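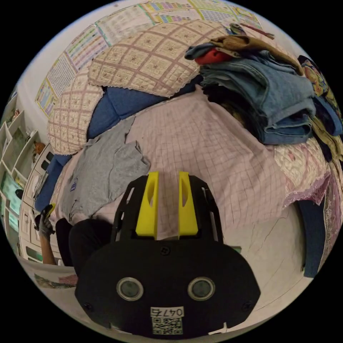 ハンドグリッパー収集データでの衣類たたみ、視点の歪み補正について

投稿者:mamov_k
手持ちグリッパーで集めたデモだけで衣類たたみの方策を学習しています。家庭の寝室で録ったものが2505本、研究室の作業台で録ったものが585本です。魚眼のまま入力した場合と、平面に補正してから入力した場合を比べたところ、魚眼のままのほうが成功率が高く出ました。評価はTシャツ12枚、各1回です。同じ傾向の人はいますか。

投稿者:Tanner
12枚で各1回だと差があるとは言えないと思います。成功数はそれぞれいくつですか。

投稿者:mamov_k
魚眼が9、補正ありが6です。少ないのは承知しています。

投稿者:vokik_lab
うちは逆の結果でした。3032本で学習して、補正ありのほうが袖の位置が安定しました。ただし机の上だけのデータです。ベッドだと背景の情報が多いので、そこで差が出るのかもしれません。

投稿者:mamov_k
補正すると周辺が切れて、畳んだジーンズの山や枕側の掛け物が入らなくなります。シャツは指の左奥にあることが多く、端の情報は残したいです。

投稿者:Tanner
切れるのは補正の問題というより切り出し範囲の問題では。画角を広く残して補正した条件がないと、歪みの影響か画角の影響か分かりません。

投稿者:vokik_lab
同意します。あと格子柄のシーツは補正の良し悪しが目で確認できるので、検証用に何本か残しておくと便利です。

投稿者:jeltum
横から失礼。柄物のシーツを学習に入れるのは反対です。以前、線に沿って折る癖がついた方策ができました。無地で揃えたほうが比較は楽です。

投稿者:vokik_lab
それは柄の種類が少なかったからでは。無地だけにすると実際の家で使えません。

投稿者:jeltum
手法の比較と実用は分けて考えたいです。今回の質問は前者ですよね。

投稿者:mamov_k
前者です。画角を揃えた補正ありの条件を足して、各シャツ5回ずつで録り直します。シーツは今のままにします。1月中に結果を書きます。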